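Grandedlow Mending and Sewing Program
Progress report to the Skustis Fund, covering the period to the end of September

Prepared by Dzifa Quaye, program lead

Where we are

We're halfway through the grant and I am so pleased to be writing this one! The spring report was mostly about leases and electrical work, and I know it made for dry reading. This time there are classes to tell you about, people coming back for a second term, and a waiting list for the evening group that we did not expect to have until next year.

The evening course filled within a week of opening. We have 40 learners enrolled across the day and evening groups, which is the full number we promised in the application. Most of them had never threaded a machine. By the fourth session they were taking up their own hems, and a good few had moved on to zippers, the thing everyone dreads (me included, for years).

The room at Daketti

Moving out of the church basement and into the Daketti building has made more difference than any single thing we've bought. We have proper cutting space, outlets where we need them, and a door that locks, so the machines can stay set up between classes. In the basement we lost the first half hour of every session to carrying things up from the storage closet.

The overhead lighting was part of the landlord's refit and cost the program nothing. People working on navy and black cloth used to give up when the afternoon got dark. Now the evening group regularly runs past 8 p.m. and we have to shoo them out.
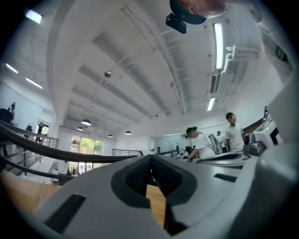
Classes and teaching

Theophilus Asamoah took over the beginner course in June and rewrote it from the first lesson. The old version had everyone make a tote bag. His starts with something from home that needs fixing, whatever it is — a coat lining, a torn pocket, a school skirt that has to last until summer. It is messier to teach, with every learner on a different job, but people stay with it. Attendance in the day group has held steady right through to the last session, and that has never happened before in this program.

He has also written a set of plain instruction sheets covering tension, needle sizes and the four stitches we use most. They're printed large, and learners take them home. Several have asked for copies for their sisters and neighbors, so we've run off a second batch.

The intermediate course is a bit behind. We planned to start it in July and it began in September, mainly while we waited for the second overlocker to be repaired. It is running well now, and the first projects are lined jackets, which is ambitious! I'd still like you to know that the group will finish in the new year and not in December as we had said.

Repair mornings

The free repair mornings in Atinga have been the happy surprise of the year. We set up in the library's side room, people bring in clothes, and our learners mend them with a teacher close by. We passed 500 garments mended in September. Jeans come first by a long way, then children's coats, then bags and backpacks with broken straps. We turn away leather and anything with a heating element in it.

The library would like us to come more often. I want to say yes, but the same few teachers cover everything, and I'd sooner do it properly than stretch them thin.

Money

Spending is on budget overall. Two lines need a mention:

Equipment came in under, thanks to a school that was closing its home economics room and let us have its irons and pressing boards for the cost of the van.

Thread and notions went over. We had guessed at this line from the old basement classes, and people simply sew more now. With your agreement we'd like to move the equipment savings across to cover it. Nothing extra is being asked for.

What was hard

Childcare is still the main reason people give when they drop out of the day group. We tried having learners share it between them, and that worked for a month and then fell apart over the summer break. Theophilus has been talking to the nursery on the same street about a few reserved places on class days, and they seem keen. I'll send you their terms as soon as we have them in writing.

Before the next report

We will run 2 new beginner groups from January, one of them in the evening to bring down the waiting list. The intermediate group will show its jackets at Daketti when the course finishes, and you are warmly invited. We also plan to train a pair of our strongest learners as paid class assistants, who could then help in Atinga and perhaps let us give the library the answer it wants.

The itemized accounts and attendance sheets are attached separately. Please call me with any questions on either.

Dzifa Quaye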